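Sonel's last ferry pilot on the river, the fog and the night shift

Jun 14, 2021

The ferry between Drokach and Khunthong takes 14 minutes when the river is low and longer when it isn't. The pilot who agreed to talk to us has worked the crossing for most of his adult life and is the only one left at Sonel, the company that runs it, who trained on the old cable boat. He asked that his name be left out.
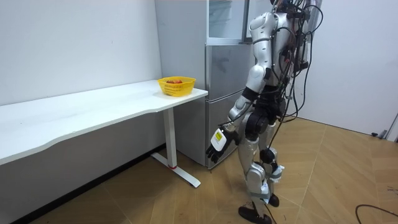
He started as a deckhand, he said, and had no plan to stay. "I wanted one winter's pay. Then a man got sick in October and they needed somebody who could read the water."

Reading the water is still most of the job. The channel on the Khunthong side moves after every flood, and the charts are only redrawn once a year. "The chart tells you where the sandbar used to be," he said. "You look for the smooth patch with the ripple behind it. If a tree has come down and lodged there, you stay well upstream of it."

The boat now in service is the Reltik, bought secondhand. It is 72 feet long and licensed for 146 passengers, though it is full only on market mornings and the night before a holiday. He likes its engines and does not like its wheelhouse, where the windows steam up in cold weather. He keeps a towel on the sill.

Fog is harder than flood. Under company rules the pilot decides whether to cross, and passengers are not always happy with the decision. "People have shifts to get to. They stand at the ramp and look at me," he said. "I tell them the bridge is open. They say the bridge is an hour. It is an hour."

He remembers holding the boat at Drokach for most of a morning with a wedding party on board. The groom was on the other bank. "They sang for a while, and then they stopped singing – it was a long morning."

Night work suits him better than days. The last boat leaves Drokach at 2 a.m., carrying bakery workers one way and people from the cannery the other. Many of them sleep sitting up. He knows which ones to wake.

Sonel has said it will keep the crossing open through the end of next year. After that the contract goes out to bid again. The fare covers only part of the cost, and the regional subsidy has not gone up in a long time. Asked whether he expected the service to survive, he said he had heard it was closing when he was a deckhand.

He has been teaching a younger pilot, who came over from the gravel barges. She handles the boat well, he said, but a barge carrying 1000 tons of gravel stops very differently from a ferry. "She starts slowing down when we've hardly left. I told her the passengers will get out and walk."

He plans to work through one more high-water season and then stop. He has a house on the Khunthong side, up the hill from the ramp, and he can see the landing lights from his kitchen. He said he would probably still get up for the first boat, at least in the beginning.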